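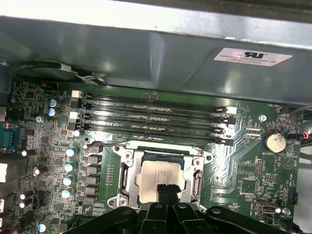 How many refurbished computers have gone out to households so far?
242 as of the end of July, most of them desktops with a monitor, keyboard and mouse.

Bodwood Home Computer Scheme
Progress report to the Grirnasden Fund
August 12, 2023
Prepared by Anoma Liyanage

Sorry for the short form this time, Derek has the longer spreadsheet and will send seperately. Main points below.

Deliveries
Ahead of plan on the Bodwood side, behind in Bloxham. Bloxham is a van problem. Ours was off the road for most of June (clutch), and families out there mostly can't collect. Pauline Haslam did two Saturday runs in her own car, mileage claimed under Travel. Van is back now. Waiting list in Bloxham should clear by the end of next month if it stays back.

Schools are still our biggest referrer. Housing office second. Library referrals dried up after their front desk hours got cut, Pauline is meeting with them again.

Classes
Beginner class runs at both sites, 6 weeks per group. Attendance good in the spring, dropped when school let out. Expected. Parents asked for a morning slot in the fall and we're going to try it at Bodwood first. Most asked-for topics: school portal logins, job applications, spotting scam emails. The spreadsheet session was not popular and we're dropping it.

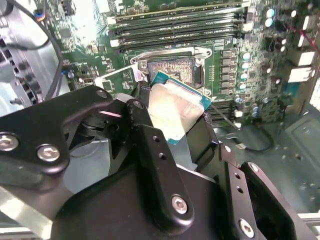 Tharun Arumugam took over the class handouts in March and rewrote them in plainer language, bigger type. Spanish version done. Second translation is waiting on a quote. We'd like to move a little money from Printing to cover it, see Budget.

Donated equipment
Fenik gave us a second batch of office desktops after their move. Good batch overall. Some older than we can use with current Windows, so those go out with Linux or get stripped for parts. Memory is what we're always short of. Hard drives are wiped before anything else happens and the certificates are on file in the Bodwood office if you want to see them.

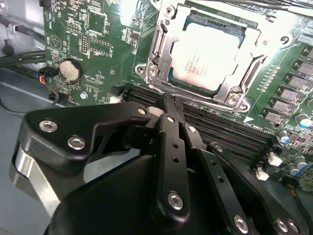 Processor and memory slots in an open desktop case, Bodwood.

Budget
On track except two lines. Travel is over (see van). Printing is under, the new handouts are shorter. Asking permission to shift the unspent printing money to translation. Derek needs a yes or no by the end of the month so he can close the quarter.

Staffing
Beryl Hulme is down to 2 days a week starting in September. She keeps the intake desk, hands phone support over to Tharun. Phone support is busier than we planned for, mostly password resets and home wifi questions. Not in the original grant but families call us anyway and we aren't going to hang up on them. Would like to talk about this before the renewal application.

Problems
Internet at home. A computer without a connection only gets people so far and 5 of the families we called back in July had lost theirs over the bill. We hand out the discount plan leaflet with every delivery now. Beryl fills in the form with people at the desk if they bring there paperwork.

Next quarter
Clear the Bloxham list. Start the morning class. Follow-up calls to everybody who got a machine in the spring. Storage lease is up for renewal, Derek is getting the new terms and will forward them when they come in.

Questions to me or Derek Pickering, either is fine. I'm out the last week of the month.

Anoma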